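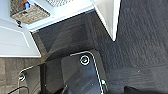

Figure 1. Gripper over the carpet, next to the white table.

Writing the rules before running the robot: a student project on safe practice for a home-helper arm

Our project started with a simple question: what would a new student need to read before being allowed to run the arm in our practice apartment? When we joined the Noguchi lab in October, the answer was a long email thread and a sticky note. The arm was fun from the first minute (really, everyone should get to try it!), but every team had its own way of starting up, its own words for "stop," and its own idea of how close a person could stand. We wanted one set of rules, short enough to fit on two pages, that people would follow even at the end of a long afternoon.

We began by reading. The course binder has a summary of the main safety standards for industrial and service robots, and we spent the first few weeks turning its terms into plain words. A risk assessment, for example, is a list of what could go wrong, how bad it would be, how likely it is, and what you plan to do about it. We wrote one for each task we cared about: picking up clothes, moving things on the kitchen counter, and opening cabinet doors. Pinched fingers came up every time. So did cables.

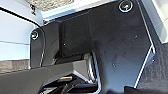

Cables ended up getting a whole section of their own. A loop that has plenty of slack in one pose can pull tight in another, so our rule is to move the wrist slowly through its full range before any task, with one person watching only the cables and the other holding the stop button. The same check covers screws and finger tips. If anything looks loose or worn, the session doesn't start until it has been fixed and written in the log. We record the log in Lakurard, the shared notebook our class uses, and we kept the form to one screen.

Rules for the kitchen area 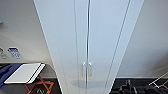

By Callum Crichton, kitchen task group

My part was the kitchen, and I loved it, because ordinary kitchens are full of small decisions. Is a stovetop a work surface? We decided it never is, and the burners have to be confirmed off before the arm is powered. Doors get their own rule too: nobody reaches past a door while the arm is working on it, and the arm has to let go of the handle before anyone steps in to help. We also set a speed limit for the practice area. The controller lets you choose a percentage of full speed, and our first draft allowed 80. After talking it over we made that the limit for an empty room and wrote a much slower setting for any time a person is inside the taped line.

Then there was the question of who is in charge. Every session now has 2 people, an operator and a spotter, and the spotter can stop the run without giving a reason. That last bit matters a lot to me. In our first trials people felt they had to explain themselves, and they waited too long. 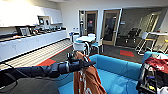
Soft things like clothing needed different thinking from doors and dishes. A shirt weighs almost nothing, but it can hide what is behind it, and a sleeve can catch on a chair or on the arm itself. We added a rule that the spotter stands where they can see both sides of the fabric, and that a snagged garment is freed by hand only after the arm has been stopped. Nobody tugs on cloth while the gripper is closed.

We tested the rules by handing them to students from the Brellthorpe exchange group who had never used our setup. They read the pages, asked questions, and ran a session with us standing by. The most useful comment was that we had written "safe distance" in four places without saying what it was. It now says "outside the tape." They also asked for the stop button steps to go at the top of page one, and they were right.

There is still plenty to do. We haven't written anything about sessions with more than one arm, and the section on batteries is a single paragraph. The Skuvico team down the hall wants to try our checklist on their cart next term, so we'll get to see which rules carry over and which ones only make sense in an apartment. The current draft is filed in the class folder as report 2430, and comments can go right in the margins.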